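Mei-kuen Lui
June 2025 · 2 min read

We use cookies to remember your settings and count visits. Accept / Manage

A few posts on what has changed at Pokbridge now that the packing robots are in, as people keep asking me.

I've been on the returns side for 7 years. Boxes come back, someone opens them, checks what's inside, puts it right and sends it on. It used to be 12 of us on benches. It's still 12 of us, but the jobs have moved.

The first arm from Drudetti went in last October. It did one thing, lifting sealed cartons from the belt to the cage. Fine by me. My shoulders don't miss it.

What it couldn't do was anything fiddly. Lids, trays, anything that sits at an angle. So management signed up with Storora, who teach the arms by having people do the job by hand with a pair of grippers, over and over.

That's now part of our week. 2 sessions each, off the floor, in a room with small tables and a lot of cables. You put the straps on, pick up the grippers and handle the same box until they say change.

It is slower than it sounds. You have a gripper where your fingers would be, so you can't feel a corner or a loose flap. You look more. I hadn't noticed how much of my job I did without looking.

It makes your wrists ache in a different place. We asked for shorter sessions and got them. We also asked for proper chairs between turns and are still waiting on those.

Yau, who trained me when I started, doesn't like it. His view is that we're handing over the one bit of the job that took years to learn. I can't tell him he's wrong.

My own view is more mixed. Some of the younger ones are good at this and have been moved up a grade for it. They'd have waited a long time for that on the benches.

On the other side, the bench rota has got thinner. When people are in the session room, the rest cover. The returns don't slow down because we're busy teaching a machine — they pile up by the door.

Pay is the question I get most. Session hours are paid at the normal rate. The union rep has asked for a higher one, on the grounds that it's a different job with different strain. No answer yet.

And no, no one has been let go. We have that in writing until the end of the contract with Storora. After that we've got nothing in writing, and that's what I'd like sorted before the next lot of arms arrives.

If your place is about to start this, ask early who covers the benches, and ask how long one turn lasts. Those are the 2 I wish we'd asked before we signed the sheet.

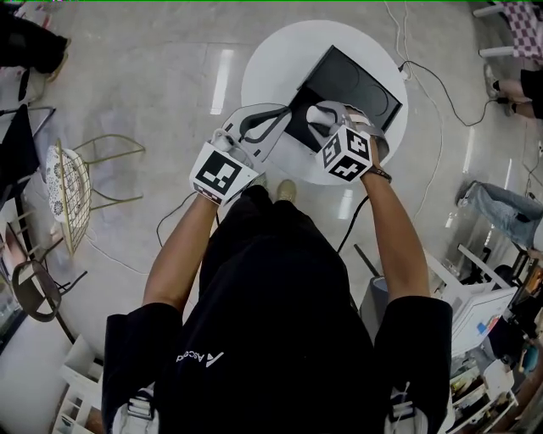
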